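Notebook, automation corner - May, open day at Hendley

Written the same evening, from paper notes. I put my own thoughts together with what I heard from the hosts, so please check with me before you copy any value into a report.

Arrived at 8:40, too early. The gate was open but the reception was still closed, so I waited in the yard with two people from Galindo who had come for the conveyor part. The program was changed already on the paper at the door: the gripper demonstration moved from the afternoon to the first slot, and the safety talk went to after lunch. For us this was good. The first slot is the one we came for.

The group was bigger than I expected from the invitation. They have 98 names on the list for the whole day, divided in groups with colored stickers. I had green. Green goes first to the small hall with the teaching benches, then to the packing line, then to the room where Rendar shows the scheduling software. I did not stay for the last part of the software. It was interesting, but it is not our problem this year.

Small hall, 9:15

The idea they demonstrate is simple to say. A person takes a gripper in the hand, with a camera on it, and does the task in the normal way. The recording is used later to teach the arm. The arm itself does not need to be in the room when the task is recorded, and this was the main point of the talk. At our place we still teach with the pendant, point by point, and each new part costs us one morning. They said one operator here recorded 258 good runs of a sorting task before the arm was tried on it for the first time. I asked what means "good". The answer: the object is visible at the start, it is taken with one closing of the fingers, it is put down without a fall, and the hand does not stop in the middle. All others are thrown away, also the ones where the operator saved the situation in a clever way. I would like to hear more about this, because in my opinion the clever recoveries are exactly what the arm cannot do.

They did not tell how many runs were thrown away. I asked two times. The second time I received a number for another task, so I do not write it here.

What I noted about the handling of the tool:

It is lighter than ours, but after ten minutes the wrist is tired anyway. The person who demonstrated changed hand between runs. For the training it makes no difference, for the person it does.

The trigger has a long way before the fingers start to move. A beginner presses too fast, and the fingers close before the hand is at its place. Everybody in our group did this, me also.

The height above the table matters more than I thought. If you go very near, the view has almost nothing in it except the table, and the model has no help to know where it is. They like to have some fixed thing in the view, at the side or at the back. It can be anything, but it must stay where it is during the whole set.

A clean table is not always a friend. I expected that they would want everything as uniform as possible, and on the first day they did it so. Later they found that the arm worked well on this one table and became lost on the next one, where the color was a bit warmer. Now they change the light and the table on purpose, in small steps, and keep the task the same. 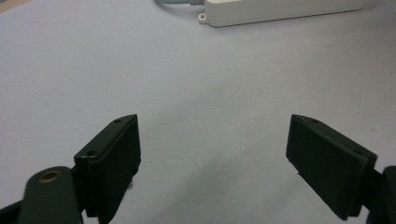

The question of shadows came up after that, from a visitor who works with inspection cameras. He wanted to know if they correct for the shadow of the tool. They do not. The opinion of the hosts is that the shadow is useful, because it grows together with the distance to the table and so it tells something about the height. I am not convinced that it works under several lamps, where you get more than one shadow and they go in different directions. Our hall has the long lamps in two rows and also the windows on the north side. To test before we believe it.

Calibration. Before each set they put the gripper over a printed pattern and record for some seconds, fingers open, then fingers closed. They do it again at the end of the set. If the two do not agree, the whole set goes to a separate folder, and somebody looks at it later. I asked how often this "later" comes, and there was some laughing, so I think not often. But the rule itself is good and costs nearly nothing. We could start with this next month also with our present equipment.

Wear of the fingers. This was not in the program, but I asked in the break. The fingers are seen in every recording, so if they change, the picture changes. They replace both fingers together, never only one, and they write the change in the log with the set number. We have replaced single fingers on cell 2 at least two times this year, and I could not find a note about it anywhere. My own fault partly.

Packing line, 10:30

A fast walk, too many people for the narrow way along the line. The cell with the arm was behind a fence and we looked from the side. The task was to take small bags from a tray and to put them in a carton. It ran well during the time that we were standing there, which was not long. The cycle was 19 seconds for one carton, measured by me with the phone, one time only. The sign on the fence said something better. I do not say that the sign is wrong, one measurement is not a measurement.

What I liked: the tray was filled by hand and without order, and the arm was not disturbed by this. What I liked less: when a bag was lying with the corner over the border of the tray, the arm waited, tried again from the same side, and then waited for the operator. I saw this one time. The operator moved the bag with one finger and pressed the green button, very calm, so I suppose it is a normal thing for her. This is just the kind of case which is missing in the recordings if you throw away every run that is not perfect. I said it to our guide, and he wrote it down, or he was polite.

The guide also told that the cell has now done 2,000 cartons with the present model. The model before it had the name Bonus, and the present one is still called Bonus on the screen, only with another number behind. Please remember it if we get files from them, otherwise we will compare the wrong things.

Rendar room, 11:20

Short. The software takes orders and decides which cell does what. It can read the state of the cells, but it does not know the quality of the recordings, it was never made for it. The people from Galindo had many questions about the interface to their conveyor. I have a leaflet, it is in the folder on my desk, in the second drawer if it is not on the desk.

Lunch was soup and bread, standing. I spoke with one technician about cables, and he has the same opinion as me: most of the lost recordings are a plug and not a program. They fix the supply for the recording computer at the start of the day, and after this no person is allowed to touch it until the set is finished. On our side we lost one complete set in the winter when somebody needed a socket for a vacuum cleaner. A label would have been enough.

Safety talk, 13:00

Mostly known things. Two points are new for me. First, when a person records with the tool in the hand, there is no robot that moves, so they do not need the fence, and the recording place can be in a normal room. But they treat the gripper like a hand tool, with a short instruction and a signature. Second, the first run of a new model on the arm is always with reduced speed and with one person at the stop button, also if only the data was changed and the program not. We do this for a new program but not for new data. I think they are right and we must change our sheet.

What I could not find out

How long a recording is kept. I got two different answers from two persons.

If the camera is fixed in focus or not. The pictures on the screen looked a bit soft in the near part, but it was a projector in a bright room, so I cannot judge.

What happens with left-handed operators. Nobody had the question before. They were interested.

The price. Hendley does not sell the tool, they only use it, and for the price they sent me to a web page that does not show any.

For our side

Make a recording place on the long table near the window and try first without any arm. One simple task only, the caps from station 4 into the gray box. I would begin with the table as it is, and change it after the first set.

Print the pattern. Two copies, one glued on a board so that it stays flat. The one we have now has a wave in the middle and I do not trust it.

Put a line for "finger change" in the log sheet of all cells. Whoever has the file open next, please add it, I have only reading rights.

Keep the bad runs. Separate folder, with one word why it was bad: drop, stop, wrong place, other. I know it needs more disk space. I prefer to delete them in the autumn than to be sorry that we do not have them.

Ask Hendley if two of us can come for a half day and record together with their operator. The guide said this is possible outside the open days, the request must go by mail and with the name of the task in it. I will write the mail this week and put all of you in copy.

One correction to my note from last month: I wrote there that the hand tool works only with their own arm. This is wrong. It was tested with two other arms, both with a different flange, and they made an adapter plate for it. The drawing of the plate is promised to me, it did not arrive until now.

Left at 14:20, back at the lab a bit after four because of the road work at the bridge. The sticker and the visitor card are still in my jacket, the card must go back to them by post.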